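Sakwood lab puts its two-armed robot on a fixed upkeep schedule

The robotics lab at Sakwood has moved its two-armed machine onto a fixed maintenance schedule, after a spring in which it spent more time waiting for parts than working. The new routine started in April and covers the hands, the wrists, the cables and the spot on the floor where the robot stands.

Kwadwo Ofori, who runs the lab's hardware side, said the old approach was to fix things when they broke. That worked while the robot was used a few hours a week. It stopped working when the lab began running it every day on the Flirno tasks, a set of tabletop handling jobs in which the machine picks up soft objects and puts them down again.

"A finger joint gets a bit stiff and you don't see it for days," Ofori said. "Then the grasp numbers go down and everybody starts looking at the software."

The lab logged 1,185 grasps in the first month under the new schedule. It had not kept a proper count before, so there is no earlier figure to set beside it. The log is kept by Gifty Ankrah, a technician who came to Sakwood from Agbenyega, a repair firm that services packaging lines.

Ankrah's first change was to the daily start-up. The hands are now opened and closed at low speed before the arms are allowed to move, and the result goes in the log with the operator's initials. Both wrists are checked for play. The cable at each wrist is followed by hand down to the floor, with the power off, to make sure it has enough slack for the arm's full reach and is not rubbing on a joint.

The second change was to the work itself. Soft items are harder on the hands than they look, Ankrah said, as loose fibers get into the finger joints and stay there. The joints are now brushed out every 225 grasps, a number she picked from the first weeks of the log and expects to adjust.

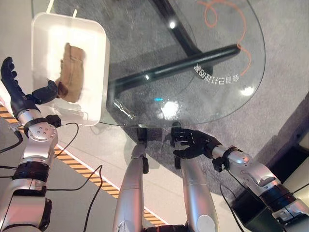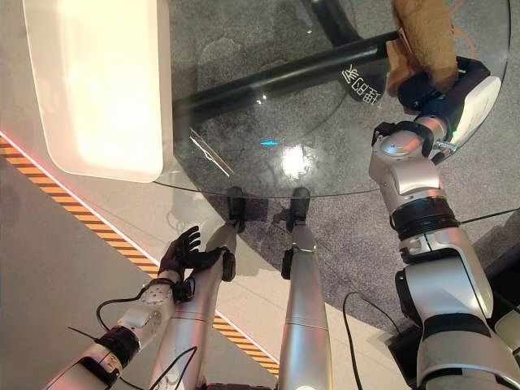

The robot at the glass-topped table, with a tan-brown item in the white tray in the first picture and a tan-brown plush held up in its right gripper in the second.

Brushing out both hands takes one person less than half an hour. The brush is an ordinary soft one, bought at a hardware store. Compressed air was tried and dropped after it pushed lint deeper into one of the thumbs, and that thumb had to be taken apart on the bench. It was out for three days.

Cable wear was the other main cause of downtime last year. Ofori said two of the failures were in the same place, close behind the wrist, where the cable bends each time the arm is raised. The lab now replaces those cables at set intervals and keeps a spare for each side on the shelf. The spares come from Femness, a small supplier that also makes up the connectors. Delivery used to take long enough that a single broken lead could end a week's work.

Floor position gets its own line in the log. If the robot stands slightly off its usual place, the arms meet the table at a different angle and the calibration no longer holds. Operators check the stance before the first run of the day and again after anyone has moved the table. Glass can be awkward for the depth sensor, Ofori said, and the lab reruns the table calibration whenever the ceiling lights are changed over. He would like to do it less often - it takes up most of a morning - but has not found a shortcut he trusts.

Not all of the schedule has been popular. Students who use the robot in the evening complained that the start-up checks cut into short bookings. Ankrah has since split the list in two. The hand and wrist checks stay in front of every session, while the longer cable inspection is done once in the morning by lab staff. Bookings of under an hour are still accepted, though she advises against them.

The lab has also stopped letting users clear hand faults on their own. A fault now has to be written down before it is reset, with the time and what the hand was doing. Ofori said this came out of a case in March when the same finger had been reset many times by different people, each of whom thought it was the first time. The motor in that finger was later replaced.

A spare hand is on order and should arrive before September. Once it is in, Ankrah plans to swap hands at each major service so that the one coming off can be cleaned and tested on the bench while the robot goes on working. She is writing up the swap procedure now, including the torque values for the wrist screws, and a draft is pinned up next to the tool cabinet for comments.

The robot is booked through the end of June. Requests for time on it go through the lab's front desk.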